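Search this site Go

Jarnstead Supper Club - Minutes of the February Meeting
Posted in February by Gizella Fodor 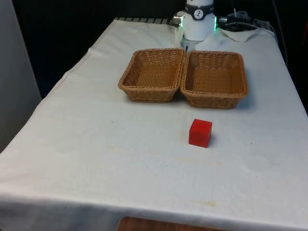

Westerberg wants a long table again this year, and said so before we had even sat down, as small tables split the group and you end up talking to the same people all night. Plenty of nodding at that! We opened at 7:15 p.m. and the minutes of the last meeting were passed with one fix (the soup was leek, with no potato in it).

1. Spring supper
The date stays in April, doors at 5. We have room for 60 and the list is already filling up, so please get your name in early. One long table was agreed, with the short one by the door kept for coats and pies. Menu so far is roast chicken, bean stew, three kinds of slaw and Nosine's rye bread, which I would happily walk across the county for. Two people offered to make the stew without onions. Both offers accepted.

2. Linens
We talked for a good while about cloth or paper. Cloth won easily. It looks lovely by candlelight and it makes people sit a little longer over their coffee. White ones go over the main table, and anything stained gets an overnight soak in oxygen bleach before it goes near a hot wash. Mudo has a steamer and will lend it out - ask for the long hose.

3. Money
The balance stands at $2,401 after the hall rent. Tickets stay the same price as last year. Children under 4 eat free. The pie auction was such a blast last time that we are doing it again, with the bidding moved up to before dessert so the little ones can shout too.

4. Recipe swap
What a response! The binder is full and we need a second one. Please write your oven temperature on the card, and say if your cups are level or heaped. Still looking for the plum cake recipe that went missing in the fall.

5. Any other business
Someone asked for music. A fiddle and an accordion were suggested, volume to be settled later. The hall piano needs tuning.

Closed at 8:40 p.m. Next meeting in March, same hall, bring a mug.

Comments (3)

Nosine: I can do twelve loaves if somebody lends me a second oven for the morning.

Mudo: Steamer is in my garage, come and get it any evening after six.

piecrust: Put me down for two cherry and a rhubarb. Is the auction cash only?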